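Trillimus: scene notes on family dramas and small thrillers

Hi, and thanks for opening the readme. Most people go straight for the tables, so I'll put the stuff you need first and save my rambling for later (there is rambling).

Trillimus is a set of hand-written notes on 151 feature films. Every film has been broken into scenes, and every scene has a line or two saying what changes in it, for whom, and whether it pushes the main story, a relationship, or one person's private trouble. There are no subtitles, no stills and no clips from the films in here. It's all our own words about other people's movies.

I started it because I was tired of arguing with Rhodri Bellis about second acts. He'd say a movie sagged, I'd say it didn't, and we'd both be going on a feeling. So we sat down with the same film and wrote out the scenes, and within an evening we were having a much better argument! Emiliano Bañuelos came in a bit later and made us write the rules down, which I resisted and was wrong to resist.

What you get

films.csv - one row per film, with our short id, running time in minutes, language, country and a "shape" field I'll explain below
scenes.csv - one row per scene, in screen order
beats.csv - the turning points, each tied to a scene
disputes.txt - places where the readers never agreed
guide.txt - the rules, in Emiliano's wording mostly

Text is UTF-8 everywhere. Commas inside notes are quoted properly. If your spreadsheet turns the ids into dates, import that column as text. I've lost a Saturday's worth of patience to that one, and so has Rhodri.

How the notes were made

Each film had 2 readers, who watched it separately and didn't compare anything until both had finished. The first viewing was straight through with no pausing. The second was with the remote in one hand, writing as you go. I know some people do it in a single pass, and you can, but your notes on the opening will be full of guesses about who matters. Then you get to the end and find the brother-in-law was carrying the whole thing and you'd written "brother-in-law makes coffee" for his best scene.

After that we merged in Grinby, a little script I wrote that lines up both sets of scene breaks and shows where they drift apart. Grinby isn't pretty. It wants both files in the same folder and it sulks if there's a space in the name. It does the job, though, and it's in the tools folder if you'd like to try it on your own notes.

What we call a scene

A scene ends when the place or the time changes, or when somebody comes in who changes what the conversation is about. That last part is the hard one. Family dramas love a long dinner where nothing moves except the chairs, and a strict rule about places gives you a twenty-minute lump with four turning points inside it. So we split those. If you don't like our splits, the "soft_break" column is set to yes wherever we made one, and you can glue the rows back together.

The thread column

Every scene gets one of these:

main - it moves the problem that everybody in the film shares
bond - it moves a relationship between two people
self - it moves what one person is carrying around alone
idle - we couldn't find anything that moved

Please don't read "idle" as an insult. Some of my favorite stretches of film are idle by this rule: a drive, a song, a woman looking for her glasses. But when I say a movie feels slow, I can usually go back to the table and find a run of bond and self scenes with no main scene in sight, and that's been more useful to me than the word "slow" ever was. A thriller can get away with one long gap. Two of them and I start thinking about dinner.

The shape field

This is the shakiest column and I nearly pulled it. There are 12 shapes, with names that made sense to us at the kitchen table: "late key," "two houses," "wrong apology" and so on. The guide has a paragraph on each. "Late key" is the one people ask about - it means the fact that explains everybody's behavior is held back past the midpoint, and the film is asking you to wait for it. Whether the wait pays off is a matter of taste, and we kept taste out of the column as best we could. Emiliano thinks I cheated on a few. He's probably right about the one with the lighthouse.

Where the films came from

Mostly our own shelves, plus whatever was playing at the Gwilliam, which is the repertory house near me, plus a long run from the Usutico series when they did their March season of domestic thrillers. So it leans hard toward things I'd pay to see. It's heavy on talky dramas, light on comedy, and there's almost nothing animated. If you train something on this and it decides all stories are about a house that has to be sold, well, you've met my shelves.

Known problems

Times in scenes.csv come from whichever copy we had, so they won't match yours to the second. Expect drift on anything that was watched from a television recording.

Names are spelled the way the English subtitles spelled them, including when the subtitles changed their mind halfway.

Rhodri writes short and I write long. You can tell who wrote a note without looking at the reader column, and so can a classifier, so shuffle or balance by reader if that matters for what you're doing.

The notes give everything away. Endings, secret parents, all of it. Don't browse beats.csv for something to watch tonight.
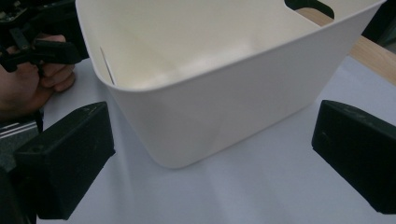
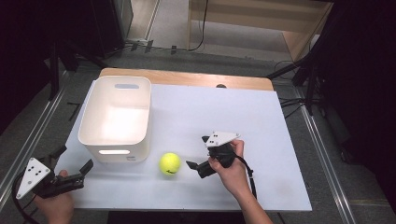
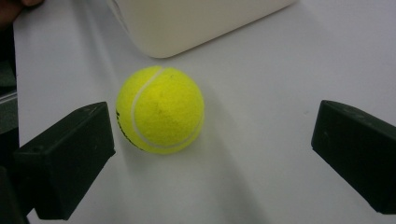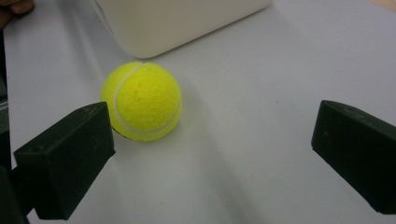
Using it

Go ahead, for class, for research, for settling a fight with a friend. Keep the readers' names with the notes, and if you change a thread label, please change the reader column too so that it doesn't look like one of us said it. I've had a student paper sent to me with "my" opinion of an ending I have never held, and it was a strange afternoon.

If you'd like to add a film, read the guide first and then send both readers' files, unmerged. I really do need both. A single set of notes tells me how one person watched a movie, and I already have plenty of that from myself! Send the disagreements too, even the petty ones. disputes.txt is the file I reread most, especially the long back and forth over whether a phone call that never gets answered can be a turning point. (Rhodri says no. I've moved from yes to mostly yes.)

Corrections go to the same place as additions. Give me the film id, the scene number and what you think is wrong, in plain sentences. I'm slow in spring and quicker once the evenings get dark.

Next up is a pass over the bond scenes, where I'd like to mark who wants something and who's stalling. Emiliano has a draft rule for it, and we've tried it on a handful of films so far. The stalling column fills up very fast.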